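Protéger la maison contre les cambrioleurs : mes conseils pratiques
Par Ludger Engelhardt
Mis en ligne le 22/3/20

Au mois de mai de l'année passée, on est entré chez nous, à Wendinton, par la fenêtre de la cuisine. Nous étions partis pour le déjeuner. On a pris un ordinateur, deux montres et une boîte avec de la monnaie étrangère qui ne valait presque rien. Depuis ce jour j'ai lu beaucoup, j'ai demandé conseil à un serrurier et j'ai changé plusieurs choses dans la maison. Je les note ici dans l'ordre où je les ai faites. Le français n'est pas ma première langue, je vous prie d'excuser les tournures un peu raides.
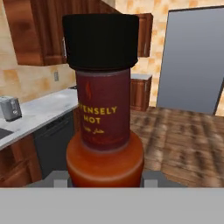

Commencez par les portes. Fermer à clé veut dire tourner la clé jusqu'au bout, même pour aller dix minutes à la boulangerie. Une porte seulement claquée s'ouvre très vite. Regardez ensuite le cylindre : s'il dépasse de la plaque, faites-le remplacer par un modèle plus court. J'ai payé le mien 40 euros chez Drasmont et je l'ai monté moi-même avec un tournevis. Il faut mesurer les deux côtés séparément à partir de la vis centrale. Je n'avais mesuré que la longueur totale et j'ai dû retourner au magasin.

Pour les fenêtres, la position basculée compte comme ouverte. Mon assureur me l'a expliqué d'une manière assez sèche. Nous avons maintenant des poignées à clé au rez-de-chaussée, et les clés sont pendues à un crochet dans le couloir, loin des vitres mais toujours à la même place, pour pouvoir sortir en cas d'incendie.
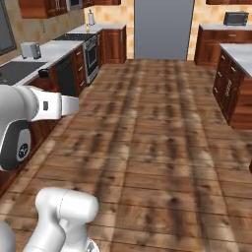 Les objets de valeur, maintenant. Chez nous c'était la chambre qui a été fouillée en premier, tous les tiroirs par terre, puis le bureau. On m'a souvent recommandé la cuisine comme cachette, dans le paquet de farine ou au congélateur. Je ne suis pas d'accord. Ces cachettes sont connues de tout le monde, et on risque de jeter soi-même l'enveloppe avec le vieux paquet. Un petit coffre vissé dans le mur est préférable. Le nôtre est de la marque Ziltia, il est fixé avec quatre vis de 10 mm dans la brique. Dans une cloison en plâtre, cela ne servirait pas à grand-chose.

Faites aussi un inventaire. Une soirée suffit. Pièce par pièce, on photographie les appareils et on note le numéro de série, qui se trouve le plus souvent au dos ou derrière la porte de l'appareil. 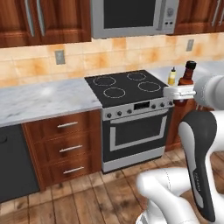 Four à micro-ondes entre les placards hauts de la cuisine.

Gardez une copie de cette liste hors de la maison. La mienne est chez ma sœur. Pour notre cambriolage, j'ai dû retrouver les factures une par une, cela m'a pris 17 jours et pour une des montres je n'ai jamais rien trouvé.
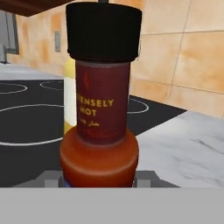

Si c'est arrivé quand même : n'entrez pas si vous croyez que quelqu'un est encore dedans, et appelez la police depuis la rue. Ensuite ne rangez rien avant son passage. Ma femme avait déjà balayé le verre sous la fenêtre, et l'agent n'était pas content. Faites opposition pour les cartes bancaires tout de suite, puis prévenez l'assurance par écrit. Relisez votre contrat pour le délai, il est parfois très court.

Pour les vacances, le voisin vide la boîte aux lettres et une lampe du salon est branchée sur un minuteur. Je change l'heure une fois par semaine quand nous sommes là, pour l'essayer. Le modèle Ho que j'avais d'abord acheté faisait un bruit continu, je l'ai mis au garage.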